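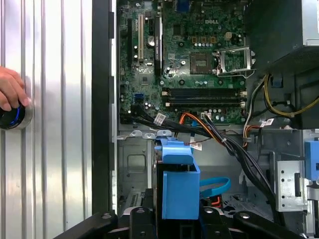 Hallo zusammen, ich will für unsere Werkstatt in Bostau einen gebrauchten Roboterarm kaufen, der alte Bürorechner zerlegt. Budget habe ich bis Mai, 522 Euro im Monat Leasing wären drin. Hekbridge bietet mir einen Arm mit Kamera an, Greifer kostet extra. Mein Bauchweh sind die Kabel! In so einem Dell laufen schwarze und gelbe Strippen quer durchs Gehäuse, dazu die weißen Verriegelungen an den RAM-Slots. Reicht da ein Greifer mit zwei Fingern, oder muss ich gleich mehr einplanen?
Mounir Erraji

Rirnley
Zwei Finger reichen, aber rechne die Vorrichtung mit! Bei uns gingen 500 Euro nur für Spannzeug drauf (und das war schon gebraucht). Zum Üben nehmen wir ein Board in Beige mit Prozessor im Sockel, da geht wenigstens nichts Teures kaputt.

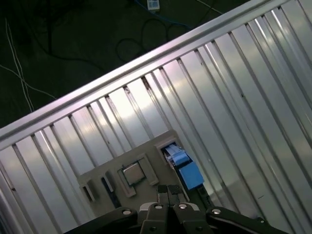
Übungsboard mit Sockel, Greifer direkt davor

Frag auch nach Ersatzfingern, die stehen bei den meisten Angeboten nicht drin.

Szilágyi
Kauf lieber neu, gebraucht gibt nur Ärger.

bostau_9
Lass dir vor dem Leasing einen Probetag geben und bring deine eigenen Rechner mit. Wartung unbedingt schriftlich!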